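Codden Community Help > Home and Workshop > Heating and Ventilation

Bathroom fan duct: condensation running back into the fan, is 200 mm too big?

Asked 2024-04-10 by ullow_shed
Viewed 1144 times
Tags: exhaust fan, duct, condensation, roof space

I have an inline exhaust fan in the roof space above the main bathroom. The run from the ceiling grille to the fan is short. From the fan to the roof cowl is 3000 mm of flexible duct, 200 mm diameter, uninsulated. The fan spigots are 150 mm, so there is a reducer on each side.

On cold mornings water drips from the ceiling grille after someone has had a shower. I have been up there and the low point of the flex is holding water. The roofing contractor says the cowl is not leaking and there has been no rain on the days it drips.

Questions:
Is the larger duct making this worse by slowing the air down?
Should I insulate the existing flex or replace it with rigid?
Does the backdraught damper go before or after the fan?

The house is in Flernstead, with frosts from late April onward. The fan is a Rønning unit, wired to the light switch with no run-on timer.

2 answers

Answer by Dalibor Vávra (accepted)

It's condensation. Warm moist air meets a cold duct wall, the water runs to the lowest point and then back down whichever way the duct falls. In your case that is toward the grille.

Duct size. Going from 150 to 200 increases the cross-section by a factor of nearly 1.8, so velocity drops by the same factor for the same flow. Slower air spends longer in the cold section and loses more heat. Against that, the larger duct has less resistance, and flex has a lot of resistance to begin with. I would not replace it on size alone. If you are replacing it anyway, use 150 and match the spigots, so you can get rid of both reducers.

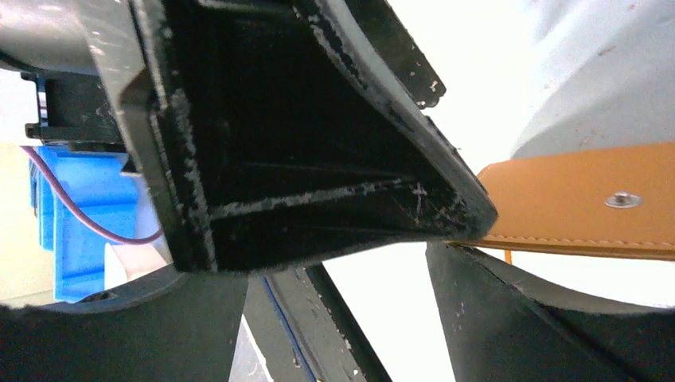

Insulation makes more difference than diameter. Use insulated flex, or rigid duct with a sleeve, and carry the insulation right up to the underside of the roof. People stop short where it gets awkward near the battens, and that last bit is the coldest. Tape the outer jacket at both ends, or moist air gets into the wrap and you end up with wet insulation.

Fall. Set the horizontal part so it drops slightly toward the outside if you can exit through a wall or eave. With a roof cowl you can't, so fit a condensate trap at the base of the vertical section and drain it to somewhere legal. Support flex often enough that it does not sag between straps. Pull it tight and cut off the excess.

Damper. On the discharge side, close to the fan, with the flap oriented for the direction of the run. Spring-loaded for vertical, gravity type only if the maker says it suits your orientation. Check that it closes fully. A flap stuck part open lets cold air fall down the duct all night.

Timer. Fit one. The duct is still full of moist air when the light goes off. Fixed wiring is a job for a licensed electrician.

Answer by gumboot_k

Had the same drip. I wrapped an old blanket over the duct and it mostly stopped, but then the blanket got damp, so probably get the proper stuff. Also check the gap under the bathroom door. Mine was sealed tight with carpet and the fan had no air to pull.

Comments on this answer

ullow_shed: Door gap is fine, I can get my fingers under it. No blanket.

gumboot_k: Fair enough.

Comments on the accepted answer

ullow_shed: Going with 150 rigid and a sleeve. Does the trap need to be insulated as well?

Dalibor Vávra: The body, yes. The drain line too if it crosses the cold side, otherwise it can freeze.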